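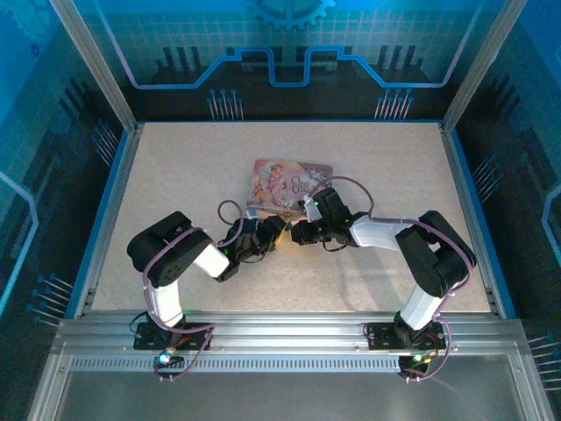

## Sorting the kids' books, part 2

05/11/2022

I finished the picture books. The chapter books are still in boxes in the hall and will stay there until I have shelves for them.

When I wrote the first part in June I thought the thin books would be the quick job. They took the longest. A thick book has a spine you can read from across the room. A thin one has a spine the width of a shoelace, and once you have a row of them packed together you have to pull out every single one to find out what it is.

The "Once Upon a Time" one is a good example. It's thin and close to square, with a pastel cover in pink and light blue and the title in decorative lettering on a mauve background. Lying flat, you know what it is right away. On a shelf with its spine out it may as well be a folded map. I had walked past it for two weeks while looking for it.

## What I tried first

My first plan was by height, tallest on the left. It looked neat for one evening. The square books were the problem, as they are short but deep, so they stuck out past their neighbors and got knocked onto the floor every time someone went by.

Then I tried alphabetical by author. Manaia Te Moana, who used to run the children's corner at a small library and has very firm views on this, told me I was wasting my time. Kids under six don't look for an author. They look for a cover. She said to face out as many as I could and put the rest in bins they can flip through, like records.

So that's what I did.

## The setup now

The face-out part is two narrow ledges from Pamano, screwed into the wall at a height our youngest can reach. Each one is deep enough for two thin books, one in front of the other. I put them up slightly crooked and then had to redo the left bracket. There are four extra holes in the wall behind the lower ledge, now filled and not yet painted.

Everything else went into low bins from Grunico. The bins are open at the top and a bit wider than a square book, so nothing has to be jammed in. I sorted them like this:

- Fairy tales and "once upon a time" type stories
- Animals and farms
- Trucks, trains, boats
- Bedtime
- Books that make noise (top of the closet, by request of both parents)

The fairy tale bin is the fullest. I took 23 books out of it that were doubles, badly torn, or that no one has asked for since we moved. The doubles went to Zsolt Szűcs for his girls. He gave me back two of them that turned out to be his in the first place.

## Cleaning and fixing

Glossy covers got a wipe with a barely damp cloth and then a dry one. Matte covers only got the dry cloth. I ruined one matte cover last year with a wet wipe and it still has a pale stripe down the middle.

For loose pages I used a thin line of bookbinding glue along the inside edge, wax paper on both sides, and a heavy book on top overnight. Regular tape turns yellow and lets go after a few years. Half the repairs I did this time were on my own old tape repairs.

Bent corners I mostly left alone. You can press them flat for a day and they look better, but they bend again the first time the book gets carried around by one corner. A cover that won't lie quite flat still reads fine.

Stickers come off glossy covers with a hair dryer on low and a fingernail. I didn't bother with the ones on the inside.

## What's left

I want to put a colored dot on the back of each book to match its bin, so putting them away doesn't need me standing there. Manaia thinks the dots will be peeled off within a week. I bought a sheet anyway.

The ledges hold whatever we're reading at the moment and I swap them when I remember to. The upper one has bedtime books at the moment, and the lower one is still waiting for paint.

If anyone knows where to get more of the Grunico bins in the smaller size, leave a comment. The store near us only has the large ones and they don't fit under the window.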